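Print this page | E-mail this article
Filed under: Work & Technology > Field Studies

4.2 Folding at the Flenstead laundry

When we first sat down with the finishing crew at Flenstead, we expected to hear mostly about speed, and we did hear a little about it, but what people really wanted to talk about was their wrists and shoulders (and, once the kettle was on, who gets to choose the radio station). Folding had always been the job everyone shared and hardly anyone asked for. With the two-armed stations in place, a garment comes out of the basket, is spread and folded on the table, and joins the finished pile, while a person nearby looks after several tables at once.

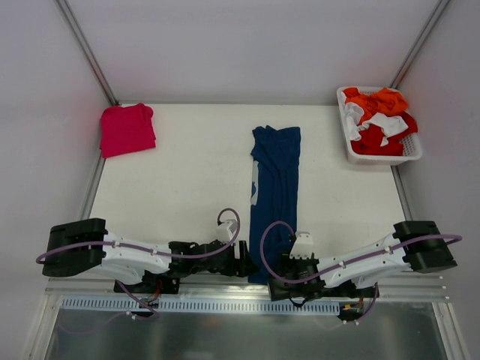 Figure 3. A folding station at Flenstead, with one shirt folded, a navy garment between the two arms, and clothes still in the basket.

Mei-kuen Tseng, who had folded by hand for many years before moving to the stations, told us warmly and at some length that she missed the rhythm of it. She did not miss the ache. Her day is now made up of small rescues: a sleeve caught under itself, a basket that needs shaking out, a fold she would be ashamed to send to a customer. She calls this "minding," and the word has spread to the whole shift.

Minding is tiring in its own way, though, and we would like to be fair about that. Of the 63 workers who filled in our December survey, most said their bodies felt better at the end of a shift, yet many of the same people said they felt more alone, as the stations stand farther apart than the old benches did. Bence Kun's crew at Bristbridge got around this by pairing minders across an aisle, an arrangement we come back to in Section 5.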